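The tableware set for the Trolteo project now stands at 77 demonstrations, 32 of them recorded in August. 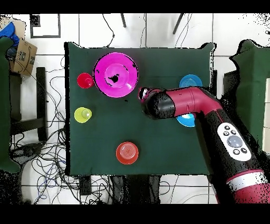 Wasum Manipulation Group

Each demonstration starts from a new layout of bowls and cups on green cloth. Two camera views are stored with the arm's joint readings.

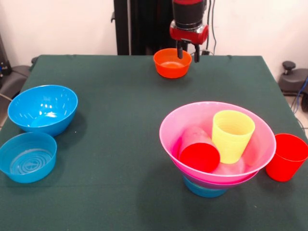 Files are trimmed and labeled before they go to Plodska for training. Runs with a missing joint log are left out.

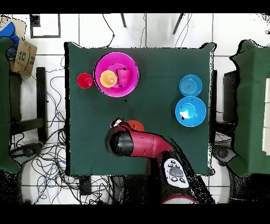 The next release adds 2 object sets and keeps the same file format.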